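# Sorting Loose Cables at Home: Project Report

Edvin Halvorsen, Lovisa Fagerlund, Linnea Nordin
Supervisor: Margit Torvik
2019-09-28

## 1. Background

The shared workroom at Grunik has one drawer for cables. Chargers, extension leads, hookup wire and old headphone cords all go into it, and people who need one cable usually have to pull out most of the others first. Our task was to suggest a way of storing them that costs little and can be kept up without much effort.

We had a budget of 200 kronor and six weeks. We decided early on to use open baskets on a table or shelf. Lovisa wanted boxes with lids, but the rest of the group thought that people would stop putting the lids back.

## 2. Setup

We used rectangular plastic baskets with holes in the sides and cut-out handles. They are light, and a cable can be seen through the wall. We put them on a table with a patterned cloth, which keeps thin wires from sliding when they are laid out.

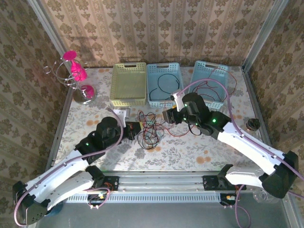 Sorting was done from the middle of the table toward the back. All wires were first put down in one pile in front of the baskets and then moved by type. With the red, black and green wires still in a bundle on the cloth, the blue basket in the middle holds a coiled black cable and the one on the right has thin wires hanging over its rim. The thin wires were a problem throughout the project. They catch on each other and take up more space than their weight suggests.

We agreed on these rules:

- Thick single cables are coiled before they go in.
- Thin wires are kept apart from thick ones.
- One basket is left free for things we can't identify.

## 3. Testing

Bart Verstraete from the Plernel workshop let us try the rules on his own cables. He was not told how we had sorted ours, only given the list.
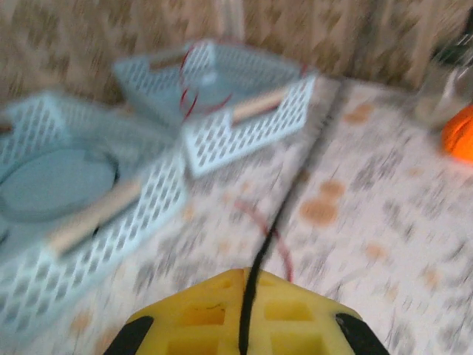
He followed the first two rules without trouble. The third was less clear to him, and he asked whether an adapter with a cable attached counted as a cable. We had not thought about that. Linnea added a line to the list saying that it does.

We also compared coiling by hand with folding. Folding is faster, but the cable opens up again when it is let go, and long loops get mixed with whatever is next to them.

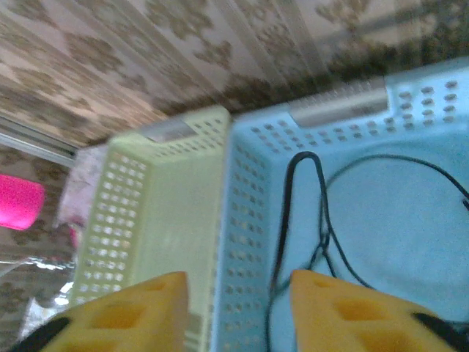

A twist tie solves this for thick cables. For thin wires we tried paper sleeves, which tore, and then short strips of cloth, which held.

## 4. Results

The drawer at Grunik was emptied and its contents moved to baskets. Finding a given charger is now a matter of looking into the right basket. The thin wires still need more work, and we would like to try a narrower container for them in November.

The spare cloth strips are in the top drawer, next to the printed list.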